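September, workshop notebook, page 241

Glue again. Mahtab wants a decision on Drenex versus Cekent for the drawer runs before the next lot of timber turns up, so I set out the test pieces in the morning and spent the rest of the day not touching them, a skill I am still learning.

Same joint on all of them, plain butt, 5 of each glue. Clamped for 14 minutes, as it says on the Drenex tin. The Cekent tin says "until firm", so it got 14 as well.

Drenex: squeezes out like toothpaste, sands off clean. Two joints slid while I was looking for the other clamp (it was in my apron). Reglued, marked with a cross, not counted.

Cekent: smells of old fish and goes on thin. Grabs so fast that one piece is now fixed for good at an angle I would call artistic. Mahtab called it something else.

Weights hung from the ends after lunch. Cekent let go at 600 g on the worst one, which took a neat strip of wood with it, so I blame the wood. Drenex still holding at ten to four, when I needed the hook back.

Lionel came by, said his old boss at Prilleler used hide glue for everything and never tested any of it. Several of those drawers are in my kitchen. They stick.

To do: repeat with end grain. Buy a second hook. Ask Shen if the damp cupboard is free. Find out who wrote "until firm".
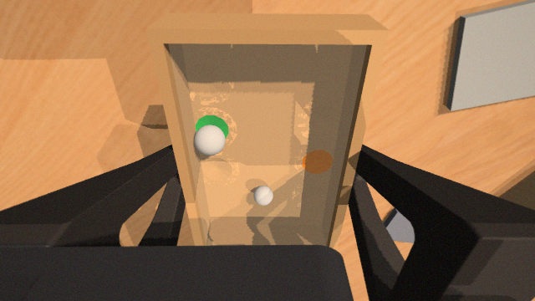

Open-topped box, wood, from above.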